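# Ravo(データ連携基盤)

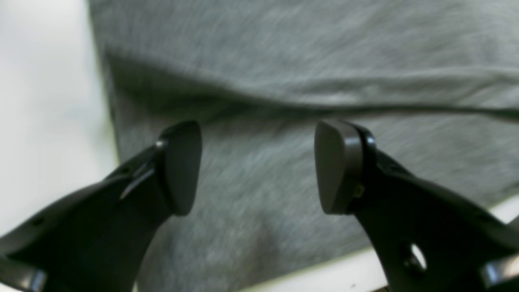 ルドンポート、2023年8月28日

**Ravo**(ラヴォ)は、Hilicoが開発・提供する、教育機関および企業内研修部門向けのデータ連携基盤である。学籍管理、学習管理、人事、会計などの各システムに分散した受講者情報を照合し、システム間で同期する機能をもつ。本社および主たる開発拠点はルドンポート(Rudonport)に置かれている。

## 概要

Ravoは、接続部、照合部、配信部から構成される。接続部は各システムのAPIまたは定期出力ファイルからデータを取得し、共通の形式に変換する。照合部は氏名、所属、識別番号などをもとに同一人物の記録を判定し、配信部は確定した記録を接続先へ送り返す。

標準で用意される接続定義は200種で、利用機関が独自に定義を追加することもできる。定義は設定画面で編集するほか、テキスト形式で書き出して版管理の対象とすることが認められている。

## 沿革

前身は、Hilicoの技術責任者であったLụa Tháiが設計した社内用の変換ツールである。当初は履修登録データを学習管理システムに取り込むためのもので、処理は夜間の一括実行に限られていた。その後、研修事業者からの要望を受けて人事システムとの接続が加わり、独立した製品として提供されるようになった。

照合部の中核は、Nambiarと呼ばれる規則エンジンである。Nambiarは別製品として開発が進められていたが、第2版でRavoに統合され、単体での販売は終了した。統合作業はTài Hứaが統括した。同版では逐次同期も導入され、履修の取消しや所属の異動が一括処理を待たずに反映されるようになった。

## 機能

### 照合規則

規則は優先順位をつけて登録され、上位から順に適用される。いずれの規則でも同一人物と確定できない記録は保留一覧に送られ、担当者の判断を待つ。保留中の記録は配信の対象とならない。改姓や在籍区分の変更を伴う記録については、旧記録との対応関係が履歴として保存される。

### 同期の方式

同期には一括方式と逐次方式の2種類がある。一括方式は学期初めの大量登録に、逐次方式は学期中の変更に用いられることが多い。接続先が応答しない場合、配信は待機列に置かれ、最大12回まで再試行される。上限に達した配信は失敗として記録され、管理者に通知される。

### 監査記録

すべての変更について、変更前後の値、実行した規則、承認者が記録される。保存期間は利用機関が設定する。記録の閲覧権限は運用権限とは別に付与される。

## 導入

Hilicoの公表資料によれば、試験運用を含む導入機関は3,094である。内訳は高等教育機関と職業訓練機関が中心で、企業の研修部門がこれに次ぐ。契約は年度単位で、更新手続きは毎年2月に行われる。

導入にあたっては、まず既存データの重複と欠損を調べる予備点検が実施される。点検の結果は報告書として機関に渡され、照合規則の初期設定に反映される。

## 評価と課題

導入機関からは、ファイルの手作業による加工が減った点や、在籍情報の更新が早まった点が評価されている。他方、規則の数が増えるにつれて適用順の把握が難しくなるとの指摘があり、規則間の競合を検出する機能が追加された。検出の対象は同一の接続定義内の規則に限られ、複数の定義にまたがる競合には対応していない。

漢字と読み仮名、声調記号を含む氏名の扱いについても、接続先によって文字の正規化方法が異なるため、照合が保留となる例が報告されている。

## 関連項目

- 学習管理システム
- 学籍管理システム
- マスターデータ管理
- シングルサインオン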